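3.2 Collecting the demonstrations

All demonstrations were recorded by remote control. The operator wore a headset and a pair of tracking gloves and saw what the robot's head camera saw. Wrist and finger motions were mapped to the two arms and hands at each control step. We tried guiding the arms by hand during a pilot in February, but moving two arms at once took two people, and the finger joints could not be set well that way.

Three operators (Ocampo, Nartey and Yupanqui) recorded 1034 episodes in the Wendcombe kitchen. Each had six hours of practice before any of their episodes were kept. We dropped an episode if a plate was let fall, if the operator stopped to reset the gloves, or if the tracking signal was lost. This left 800 episodes for training. Operators were free to choose which hand to use for which plate, and they differed in this. Yupanqui mostly worked the sink with the left hand and the dishwasher with the right, while Nartey often finished with one rack before turning to the other. We did not try to even out these habits. 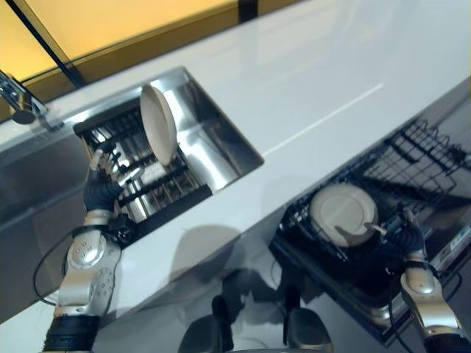 Figure 3. Plate task in the Wendcombe kitchen, head camera view. The left hand is raised beside the plate in the sink rack; the right hand grips a plate in the dishwasher rack.

Grasp labels were added afterward by a fourth person, Haf Ellis, who had not recorded any episodes. A grasp was marked at the first video image in which the fingers closed on the rim and did not open again before the plate moved. Ellis marked 2526 grasps in the training set. Where the rim was hidden by the hand, the finger joint readings were used to place the mark. The same rule was applied to the test episodes described in Section 4.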